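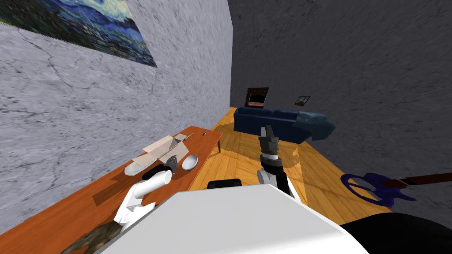 电脑绘制的房间，长桌旁有两只白色机械臂

演出还没开始，他们在台上“喂喂喂”什么呀？

你有没有提早到过音乐会现场？我小时候有一次跟着姑姑去听演唱会，去得太早，门还没开，只听见里面有人在敲鼓。咚。咚。咚。就这一个声音，敲了好久好久！我问姑姑：“这首歌怎么这么难听？”姑姑笑得水都喷出来了。

后来我自己也在乐队里弹起了键盘，才明白那根本还没到唱歌的时候呢，那叫“试音”。今天我就来讲讲试音，因为上次写完吉他为什么有六根弦以后，好几个小朋友留言问我，麦克风到底要“喂”几声才算好。

先说说声音是怎么跑到你耳朵里的。

我们说话的时候，喉咙里的声带会抖动。你现在把手指轻轻放在脖子前面，说一声“啊——”，是不是麻麻的？这种抖动推着空气一起抖，一直抖到别人的耳朵里，别人就听见了。可是空气传得越远，声音就越弱。坐在第一排的人听得清清楚楚，坐在最后一排的人可能只看见你嘴巴在动。

所以我们要请麦克风帮忙。麦克风里面有一片薄薄的膜，空气一抖，它也跟着抖，然后把抖动变成电信号。电信号顺着线跑到一张大桌子一样的机器那里，这台机器叫调音台。再往后是功放，把信号变得很有力气，最后送到音箱。音箱里也有一片会动的东西，叫振膜，它用力推空气，声音就又回来啦，比原来大得多！

调音台我第一次见的时候吓了一跳，上面密密麻麻全是旋钮和推子，像飞船的驾驶舱。其实很多旋钮是一样的，一列管一个声音。这一列管主唱，旁边那一列管吉他，再旁边管鼓……看懂了一列，你差不多就看懂了一大半。

坐在调音台后面的人叫调音师。我们乐队的调音师叫 Dalva Lopes，耳朵特别灵，我弹错一个音，她隔着整个大厅都会抬起头来看我一眼（好可怕）。

那试音的时候大家都在忙什么呢？我拿我们在 Odham 音乐厅的那场演出来讲吧。那个厅不算大，有200个座位，在二月里冷得要命，我们试音的时候全都穿着外套。

第一个试的常常是鼓。鼓手只踩底鼓，咚、咚、咚，Dalva 就在那边转旋钮。接着是小军鼓，啪、啪、啪。然后是镲片。一样一样来，谁都不许抢。我小时候在门外听到的就是这个！要是大家一起敲一起弹，调音师就分不清是哪个声音太闷、哪个声音太尖了。

鼓好了是贝斯，然后吉他，然后轮到我的键盘。我要弹一段最轻的，再弹一段最响的。为什么两种都要？你想想看，要是我试音的时候轻轻弹，到了演出一激动，砰砰砰地砸下去，坐在音箱前面的观众可就遭殃了。

主唱往往放在后面。我们的主唱叫 Vittoria Marchetti，她不爱说“喂喂喂”，她喜欢对着麦克风背菜单：“番茄汤，烤土豆，柠檬蛋糕……”背得我肚子咕咕叫。不过背菜单是有道理的。“番”“土”“蛋糕”这些字，有的会喷气，有的很短很硬，调音师听一听就知道要不要改。你拿一张纸条放在嘴巴前面说“泡泡”，纸条是不是飞起来了？那股气要是直接撞到麦克风上，音箱里就会“噗”的一声，很不好听。

所以，麦克风要“喂”几声才算好呢？答案是没有规定！调音师说好了就好了。有时候两声就行，有时候要把一整首歌唱完。

对了，还有一种声音你可能听过，就是突然“咿——”的一声尖叫，全场的人都捂耳朵。它的名字叫“啸叫”，也有人叫它“反馈”。

它是这样来的：麦克风把声音送给音箱，音箱把声音放大，放大的声音又钻回麦克风里，麦克风再送给音箱，音箱再放大……像一只追着自己尾巴跑的小狗，越跑越快，越跑越快，最后就尖叫起来了。我们在 Odham 的那次，尖叫声在2000赫兹那里，意思是空气一秒钟要抖2000下！Dalva 找到这个位置，把它往下拧一点点，再让 Vittoria 往后站一步，别站到大音箱的前面，小狗就乖乖坐下了。

你要是在学校里拿着麦克风碰到啸叫，千万别慌着用手去捂麦克风头，那样常常会叫得更凶。把麦克风从音箱那边转开，走远一点，再请老师把音量调小。

舞台上还有一些小音箱，趴在地上，斜斜地朝着我们自己。这种叫返听音箱。观众听的是大音箱，大音箱朝着外面，我们站在它后面，听到的声音糊成一团。没有返听，我可能连自己弹到哪里都不知道。试音的时候我们会对调音师做手势：指指自己的键盘，再指指天花板，意思是“我的声音大一点”；指指地板就是“小一点”。吉他手每次都指天花板，每次！

还有一件好玩的事。试音的时候厅里是空空的座位，声音碰到墙壁会弹来弹去。等观众坐进来，情况就变了，因为人和衣服会把一部分声音吸掉。冬天大家穿厚毛衣，吸得更多。所以演出开始以后，Dalva 还要再偷偷调几下，你看她手一直放在推子上，就是在忙这个。

她还有一个小仪器，可以量声音有多响，单位叫分贝。那天晚上最响的一首歌，仪器上显示的是92。这么响的声音听久了，耳朵会累，还可能受伤，所以小朋友去看演出，最好戴上耳罩或者耳塞，离大音箱远一些。我自己也戴耳塞，是橙色的，掉在地上很好找。

想不想在家里当一回调音师？不用买任何东西，找三个家人或者朋友就可以。

一个人拍桌子，一个人哼歌，一个人摇一个装了几粒米的瓶子（盖子拧紧哦）。你走到房间的另一头，先让他们一个一个来，再让他们一起来。听听看，哪个声音把别的声音盖住了？用我们的手势告诉他们，指天花板就是大一点，指地板就是小一点。然后你换个地方，站到门外面或者窗帘旁边，再听一次。我在家里试的时候，一到走廊里，哼歌的声音就几乎听不见了，摇米的声音倒还是沙沙沙的。

你们试出来是什么样子，可以让爸爸妈妈帮忙写在下面的留言里。下一篇我想讲鼓手的镲片为什么有大有小，我已经跟鼓手借了两片回来，邻居大概不太高兴。

写于 6/15/21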